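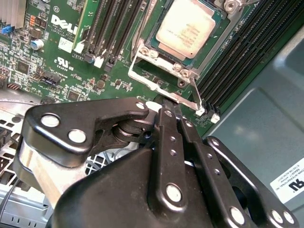 Reading time: 3 min

Opening the Box Again: Server Boards for People Who Never Touched One
Speaker notes, lunch talk at Vumura, Thursday, November 17, 2022

Slide 1. Start

Good afternoon, and thank you for coming in your lunch time. Please continue to eat, it does not disturb me.

I will speak about the inside of a server, and mostly about one square part of it. Many of us order servers, pay for them and complain about them, but we have never opened one. I was the same until last September, when our small room on the ground floor got 11 old machines from the Trerkar office.

(Wait for the people who come late. Close the door, the corridor is loud.)

Slide 2. The board with the Dell logo

Leave this slide on the screen for a while. People like to look first.

The logo is on the left, so we use it to find our way. Point to it, then go to the middle. The silver square is the processor, or more correctly its metal cover. The name of this cover is heat spreader. The processor itself is under it and you never see it. There is small printing on the metal, but from here we cannot read it. In the room you would need a good lamp and maybe a phone to make it bigger.

Around the square is a metal frame, and there is a bent silver bracket that comes down from the corner. Say the word "retention" slowly. It means only that it keeps the thing in its place.

On both sides of the processor you see the long black slots. These are for memory. I ask the audience: why are they so close to the processor? Let somebody answer. The answer is that the signals between them are very fast and a short way is better.

Show the small latches at the ends of the slots. Beginners pull the memory without opening the latches. I did it also, one time.

Slide 3. Before you put your hand inside

Power off, both cables out. Many servers have two power supplies, and one forgotten cable is enough to keep the board alive.

Then press the power button for a few seconds with the cables out. Wear the wrist strap and connect it to bare metal of the case, not to a painted part.

Take off rings and the badge on the long ribbon. My badge fell one time in a fan, this is a short story, tell it only if we have time.

Slide 4. Taking out the processor

Go slowly on this slide.

The heat sink comes off first. Loosen the screws each one a little, in the order which is printed on the label, and do not finish one screw before you go to the next. If the heat sink does not want to come, turn it softly left and right. Do not pull straight up with force, the old paste can hold very strong and the processor can come together with it.

Clean the old paste with alcohol and a cloth without fibers. Only the top of the metal, and nothing must run down to the sides.

On many sockets the thin contacts are in the socket and not on the processor. One bent contact can mean a board which does not start, or starts and shows only half of its memory. For this reason we put the plastic cover on each empty socket immediately. Pass the box with the covers around the room now.

Slide 5. Memory, the simple part

We had 32 modules on the table by the end of the first day. Write the slot number on a paper sticker and put it on the bag, never on the module.

When you put them back, look at the notch and push on both ends until the latch closes. It needs more force than you expect. If the notch is on the wrong side, no force will help, and please do not try.

Slide 6. What we did with the old machines

From the 11 machines, 3 went to the test room for the Ivari project. The others gave us spare parts, and the boards which had damage went to recycling with Ruiz-Ortega. They take boards, cables and heat sinks, but they want batteries in a separate box. The small round battery on the board is also a battery. We forgot this and they sent one box back to us.

Slide 7. Questions

Possible questions and my answers:

Can we mix memory of different sizes? Sometimes yes, but first read the manual of the model, the order of the slots is important.

How much paste? Follow the pattern in the manual for your processor. For a small square one, a drop like a pea was enough for us.

Can I come and try? Yes. There are two places free on Tuesday afternoon. Bring closed shoes and no wool sweater, please. The list for signing is next to the coffee machine, and the pen must stay there.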